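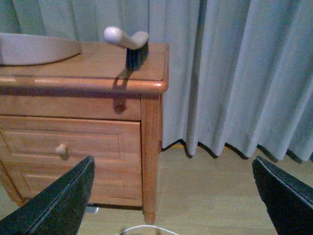
Honey-coloured nightstand: strip it or leave it?
Bedroom and Storage board, 9 replies

hiutung_c wrote:
Bought a second-hand nightstand from a garage sale in Jalldale for $20. It's wood, a warm orange-brown colour, one drawer with a raised panel and a little round knob that's paler than the rest. Rounded edge on the top. The finish is in good nick but it's very orange next to my grey-green curtains. My sister says sand it and paint it white. I'm not so sure. Also, what do people use to get dust out of the panel grooves?

polak_r wrote:
Leave it. Orange looks fine against a cool grey or green. Painting the molding properly takes ages and it will chip on the front edge, where you bump it.

Jalldale Lurker wrote:
Disagree. I did two in chalk paint last August and they still look good. 80 grit on the flat parts, then finer. Don't use 80 on the rounded edge or you'll flatten it.

kwcheng wrote:
80 is far too coarse if there's any chance it's veneer. Check inside the drawer and along the back edge of the top first. If the grain on top doesn't carry over the edge, put the sander away.

hiutung_c wrote:
Had a look. You can see the grain running side to side on the top, with faint lines like boards joined together. No idea if that settles it. 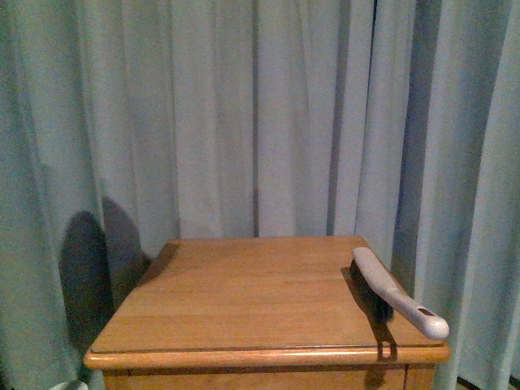 The back edge sits right up against the curtain, so I'll have to pull it out to check there. Will do that on the weekend.

kwcheng wrote:
Joined boards is a good sign but veneer can be laid to look like that. Check the back.

laiching wrote:
For the grooves, a dry brush with soft bristles, then a barely damp cloth. Start at the top and work down. Skip the spray polish, it builds up in the corners and goes grey.

polak_r wrote:
Spray polish is fine if you wipe it off. I've used Atoden on my bedside for 3 years.

laiching wrote:
On a flat top, sure. On a panelled front it collects. I spent a whole afternoon with cotton buds getting it off my mum's dresser.

hiutung_c wrote:
Thanks all. I'm leaning towards leaving the colour and swapping the curtains later on. Pirkness has lined cream ones but they want nearly $500 for the full width, so that can wait. Brush and damp cloth for now.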